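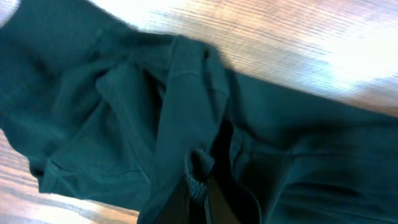
Can a household machine fold the laundry yet?
Under supervision, and slowly. A robot arm can now deal with certain garments on a clear table, but it cannot be left alone with a full load.

I have kept this blog for some years as a record of appliances and domestic equipment, and readers have asked on several occasions for a considered position on folding. The following is offered on that basis. It reflects my own views and those of no employer.

The difficulty begins before any fold is made. A plate has one shape. A garment that has come out of the dryer has no fixed shape at all, and the first task is to establish which part of it is on top. With dark cloth in particular, the creases go nearly black, and a shadow between two layers may be taken for the opening of a sleeve. A dark green garment bunched on a wooden table, with one ridge of fabric standing up through the middle, presents exactly this problem. A finger placed beside that ridge may hold one layer or several. Hems and seams are of some assistance, where they can be seen.

In May I attended an open afternoon at Miritz, a small workshop that assembles folding stations from purchased arms and its own software, which is called Rulto. Visitors were permitted to bring laundry. I supplied 13 items, mostly T-shirts and tea towels, together with a pair of track pants and a fitted sheet. The tea towels were folded to a standard I would accept in my own linen cupboard. The T-shirts were acceptable after repeated attempts at the shoulders. The track pants required a member of staff to turn one leg right side out. The fitted sheet was declined.

The afternoon ran from 2 until shortly after 4, and the machine was occupied with my basket for roughly half of that time. I can fold the same items in the course of a radio program.

Zolitz, whose equipment I have discussed in earlier posts, takes a different approach and asks the owner to clip each garment to a rail by hand. The results are neater. The labour of sorting and untangling, however, remains with the household, and it was this labour that most correspondents hoped to be rid of. The Majumder cabinet works on a similar principle and is subject to the same objection.

My recommendation is therefore unchanged from last year. Households should not defer the purchase of a good dryer, or a decent clothes horse, in anticipation of a folding machine. Small commercial laundries handling towels and napkins of uniform size have a stronger case and may wish to request a demonstration using their own linen.

A further post will address socks, on which I have received a good deal of correspondence.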